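Maltano 9 Rice Cooker: a long-term review
Posted 22 July 2022

I own more kitchen appliances than I have outlets, so a rice cooker had to work hard to get through the door. The Maltano got in because my neighbor Younes Soliman was moving and refused to pack it. He had bought it, used it for two years, and described it to me as "fine, loud." I have now had it long enough to add a few words to that.

It's dark gray and low and sits on the counter like something that has been told to wait. The lid is glossy, meaning it records every fingerprint in the household. The body has gone a little worn around the curves, which I put down partly to Younes and partly to me sliding it in and out from under the cabinet. Please don't run it under the cabinet, by the way. The steam vent is on the left side of the lid and it means business. I have a patch of paint to prove it.

Controls first, as that's where most of the complaints are. The panel is on the right front corner, with a small dark display and a column of small buttons beside it. I use two of them. The others do things to porridge, or for porridge, and I've never been hungry enough at the right time to find out. The display is easy enough to read if you stand over it and close to hopeless from across the kitchen, so you will spend some evenings walking over to learn that there are 9 minutes left.

The lid opens with a little latch button near the middle. It has a good firm click. It's also exactly where you put your thumb when you're wiping the lid, so every cleaning session includes one surprise.

Now the rice. White rice: very good, every time, including the time I measured with a coffee mug. Brown rice: good, if you start it before you think you need to. Sushi rice came out stickier than I wanted, but I was warned about rinsing and didn't. Tarek Tahiri, who cooks properly and has opinions about pots, ate two bowls and said it was "surprisingly not bad." He has said less about restaurants.

Keep-warm is the weak point. An hour is fine. After three you get a crust at the bottom that some cultures prize and my kids call the floor. If you like the floor, add a star.

Cleaning is easy apart from the vent, which traps a starchy film and has to be poked at with a toothpick. The carrying handle along the front edge is a real help, and I've hauled the thing to potlucks without incident. It's heavier than it looks, though still lighter than the Zollden I had before, a machine I could only move by making an appointment with my back.

Speaking of the Zollden: it played a song when the rice was done. The Maltano beeps. It beeps like a truck backing into your bedroom, and I haven't found the setting to turn it down. If you have, write to me.

Would I buy one new? Probably, at a sale price. Four stars, with half a star held back for the beep and the other half for the toothpicks.
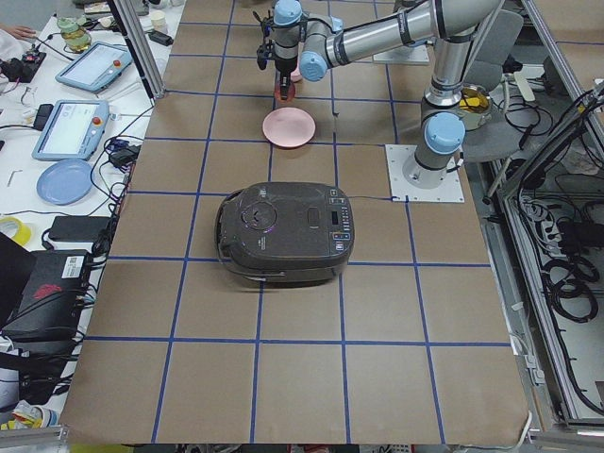

I still need to try it with a full pot of lentils. Younes swears it can be done, but then he also swore the lid was easy to keep clean. I'll add a note to this page after I've bought more toothpicks.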